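7.3 Gripper does not release the card (fault 405)

When fault 405 appears, the Pelik arm stops and holds its position – the fingers stay under force.

1. Press Stop on the controller. Do not pull the card.
2. Wait 8 seconds, then select Open Slowly. 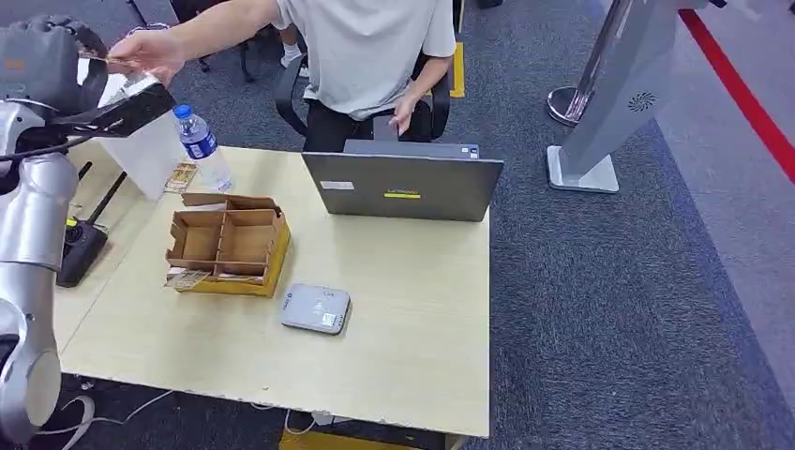 3. Take the card by its free edge and keep your fingers outside the gripper.
4. Press Reset. If the display shows fault 397, repeat from step 1.

Caution: during Reset the arm can move 300 mm without warning. Stay seated and keep your head back.

Note: report a second fault to Ilaria Martinelli at Terkalell.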